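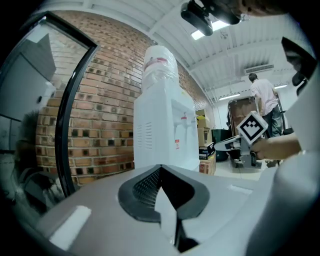

Chore automation

Chore automation is the use of machines to do the small physical jobs that keep a home or a workshop running: filling a glass, emptying a bin, shifting boxes, wiping up. People have been asking me for years whether robots can do this stuff yet, and my short answer is that they can do a lot of it some of the time. The long answer is this article, which I keep adding to (last big rewrite was in February).

What counts as a chore

I use a loose definition. If a person would do it without being trained for it and would grumble a bit, it's a chore. A welding robot on a car line isn't doing chores, even though it works harder than I do! A dishwasher sort of is, but somebody still has to load it, and the loading is the part I find interesting.

Getting a drink of water

Take a plain bottle-top water dispenser with two taps. For you and me it's a two-second job. A machine has to find the cup, hold it without crushing it, line it up, work the right tap, notice the water rising and let go in time. Clear plastic and shiny metal are awful for a lot of depth cameras, and water is worse — it barely shows up at all. The Wonitz kitchen arm, which I got to play with for an afternoon, filled 84 cups before I got bored and went home. It spilled 2 of them, and I was pretty impressed until I moved the dispenser over by the width of my hand and it poured the next one onto the counter.

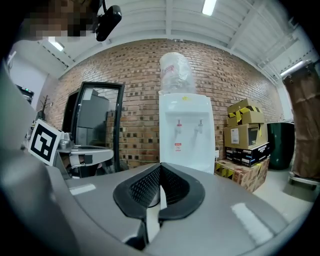

Changing the big bottle is another matter. It's heavy, the water sloshes, and it has to go in upside down. I haven't seen a home robot do it and I wouldn't want to stand next to the first one that tries.

How they learn

The older way was to write out every move by hand. Zimon still does it like that for its shop-floor machines, and in a place where nothing ever moves it works great. The newer way is to have people do the job themselves with hand-held grippers that carry a camera, then train the robot on what was recorded. I like this one a lot, because you can do it in any room with real clutter in it, and you don't need a robot there at all. Square black-and-white markers are often stuck on the grippers so software can work out where each one is.

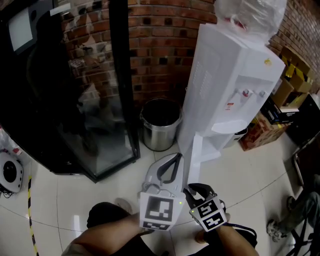 Bins and boxes

Boxes are the success story. The Štefanec warehouse picker happily unstacks cartons all day as long as they're square and dry. Bins are tougher than they look, mostly on account of the liner — thin floppy plastic never sits the same way twice. Vollo's demo took 11 minutes to change one bag, and I could do it in well under one.

Related articles
Mobile manipulator
Robot vacuum
Depth camera
Learning from demonstration
Dishwasher loading

Search this site
Enter a word or phrase
Go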